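3.2 Workspace and calibration

The cell was assembled in the shared workshop at Andside between other users' bookings, so the layout had to be restored without measuring equipment. The table is covered with brown kraft paper and divided into cells with blue tape. Both arms are fixed on base plates along the same side of the table. All trials in this section use the nearer arm; the second remained parked.

Base-to-table calibration follows the procedure of Section 2.4. The operator jogs the gripper to 10 tape intersections from the pendant, and a rigid transform is fitted by least squares. Residuals grew by up to 11 mm when the paper was replaced in August, after which the tape was laid from a cut template. Stanciu repeated the fit before every session.

Objects are small cubes in five colors: red, green, yellow, orange and blue. The layout in Figure 3 keeps them in the far half of the table.

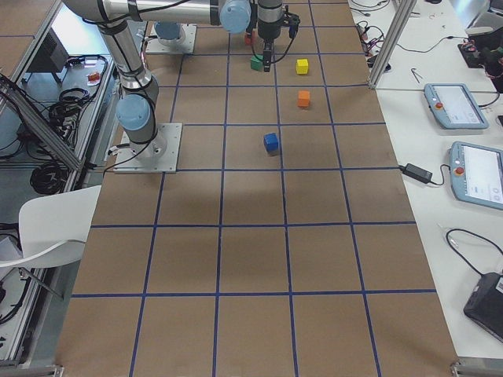
Figure 3. Worktable with tape grid and cubes, gripper above the green cube.

Each session consisted of 80 grasp attempts. The approach height was held constant, and the wrist was kept vertical during descent. An attempt was aborted if the fingers had not closed within 30 s.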